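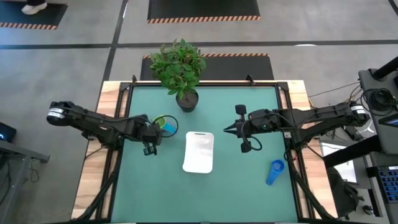

A small cup on a teal-green work mat.

Tidying

Tidying is the act of putting things back where they belong, or where someone has decided they belong, which may come to the same thing. It is usually told apart from cleaning, which removes dirt, and from decluttering, which removes the objects themselves. A room can be tidy and dirty, clean and untidy, or neither, and most households pass through all of these in an ordinary week. The word is used for homes, desks, workshops, gardens and, by extension, for accounts and loose ends of every kind.

Meaning and use of the word

"Tidy" comes from "tide" in its old sense of time or season, and first meant timely or in good condition. A tidy crop was one that had come in when it should. The sense of neatness came later. In some dialects the word still means fairly large, as in "a tidy sum," and this has led to at least one family argument over whether a tidy pile of laundry had been praised or complained about.

As a noun, a tidy is a small container for odds and ends. Desk tidies, sink tidies and sewing tidies are all sold on the idea that the objects inside will be easier to find than the same objects lying beside it. The claim has seldom been tested.

Relation to cleaning

Many household manuals treat tidying as the step before cleaning, on the grounds that a floor has to be visible before it can be swept. Paid cleaners often make the same distinction in their terms, and will clean around a pile but not decide what is in it. This gives rise to the well-known custom of tidying up before the cleaner comes, often mocked by people who have never hired one.

The border between the two jobs is not fixed. Washing a cup is cleaning. Carrying it to the sink is tidying. Leaving it in the sink is described by the person who left it there as having dealt with it.

Methods

By place

The most common method is to go one room at a time, or one surface at a time, and finish each before starting the next. Its strength is that progress can be seen. Its weakness is that objects belonging to other rooms have to be carried there, and the person carrying them often finds something to do on arrival. Manuals suggest keeping a basket by the door for these items. Baskets of this kind tend to become permanent and are sometimes found years later with their contents in good order.

By kind

In this method everything of one type is gathered from all over the house and dealt with at once. It is thorough and is good at revealing how many pairs of scissors a family owns while being unable to find any. It needs a clear floor to work on, a serious drawback in the homes most in need of it.

By clock

Timed tidying sets a short period, often the length of a few songs, after which everyone may stop. It is popular with schools and with parents of young children. Critics say that it rewards speed over accuracy, and point to the contents of the oven.

The single-trip rule

Under this rule nobody leaves a room with empty hands. It is more often announced than followed. The staircase is its main casualty: items placed on the bottom step to be taken up on the next trip are stepped over with growing skill, and some have been known to travel down again without ever reaching the top.

The Borngate study

One of the few close looks at the subject was made in the town of Borngate by Enikő Szalai, a lecturer in home economics, who asked 80 households to keep a diary of every object they moved without using. The diaries covered one month, May, picked because it holds no major holidays there and because Szalai had the month free.

Her main finding was that most tidying is relocation. Objects went from the table to the counter, from the counter to a chair, and from the chair back to the table when someone wished to sit down. Szalai called this the circuit, and noted that people taking part in it felt that they had been tidying, as by any fair measure they had. One household recorded moving the same flashlight 300 times. The entry for its final day reads "flashlight dead."

A second finding concerned who did the work. In homes of two or more adults, each adult usually believed that he or she did most of it. Szalai wrote that the totals, taken at face value, would require every home in Borngate to be tidied twice over, and that she had visited many of them and seen no sign of this.

The study has been criticized by Marjan Ebrahimi, whose own work deals with storage. Ebrahimi argued that keeping a diary is itself a form of tidying and must have changed the results. She also objected to the decision to leave out garages. Szalai replied that she had looked into one garage, and that the decision was made at that point.

Containers

Tidying and containers have a long shared history, and it is not always clear which is serving the other. Baskets, chests and jars with lids appear in very old households, though mainly for food and cloth. The container bought before anyone knows what will go in it is a more recent thing and depends on cheap materials and large stores.
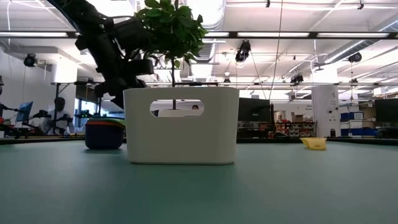
A white plastic bin with an oval handle slot. A small tree-like plant stands behind it.

Plastic bins replaced many wooden and wicker ones in the home because they are light, can be rinsed and do not snag wool. A handle slot cut into the face lets the bin be carried and gives a partial view inside, enough to confirm that it holds something. Tapered sides allow empty bins of the same make to be nested. Bins of different makes do not nest, and are stacked anyway.

Clear bins were promoted as a cure for forgetting what had been stored. In practice they show the outermost layer of objects, usually a cable and the back of a picture. Labels are the older answer. Ebrahimi divides household labels into those that name the contents ("buttons"), those that name a hope ("to mend") and those that have given up ("misc."). She found the last kind to be the most accurate.

The firm of Plevivley, a maker of storage goods, sold a range from 2000 onward in which every lid fitted every base. Customers praised the idea and complained that the lids, now all alike, could no longer be used to tell the boxes apart. A rival range from Florkivel used a different color for each lid and was returned in large numbers by people who had wanted them all in gray.

The drawer

No account of the subject can leave out the kitchen drawer reserved for things that belong nowhere else. It goes by many names, few of them kind. Contents vary less than might be expected: string, a takeout menu, keys to a former home, birthday candles, batteries of unknown charge, a tool supplied with furniture no longer owned. The drawer is often treated as a failure of tidying. Ebrahimi takes the opposite view, holding that a house without one has simply spread the drawer over every other surface.

At work

Offices have from time to time adopted clear-desk rules, under which all papers and personal items must be out of sight by the end of the day. The usual reasons given are security and the feelings of visitors. The Gavalas shipping office, an early and strict follower of such a rule, gave each clerk 2 drawers and inspected the desks nightly. The desks were spotless. The drawers were not inspected, and had to be emptied with a crowbar when the office moved.

Workshops take the matter more seriously, as a tool left out may be tripped over or walked off with. The shadow board, on which the outline of each tool is painted behind its hook, makes a missing tool plain at a glance. It has been tried in kitchens with mixed results. Guests who help with the dishes are said to find it unnerving.

Gardens

Garden tidying has fallen somewhat from favor. Dead stems and fallen leaves give shelter to insects and small animals over the winter, and gardeners are now often told to leave them until spring. The advice was taken up with remarkable speed, including by many people who had not been planning to do anything.

Children

Most children can sort objects well before they can be persuaded to. Teachers of the very young rely on songs, picture labels and low shelves, and report good results that parents are rarely able to repeat at home. The common remark that a child "has to learn sometime" is usually made by a person kneeling on the floor at the time with a fistful of blocks.

Adolescents are held to be a separate case. Szalai left them out of her study after a trial run in which one diary was lost in the bedroom it described.

See also

Attic
Cupboard
Housework
Laundry chair
Lost property
Spring cleaning

Notes

1. Szalai's diaries are kept at Borngate in four boxes, one of them labeled "misc."
2. Ebrahimi's reply, "Against the Omission of Garages," was last consulted 17 Dec 2019.
3. The Gavalas crowbar has its own file.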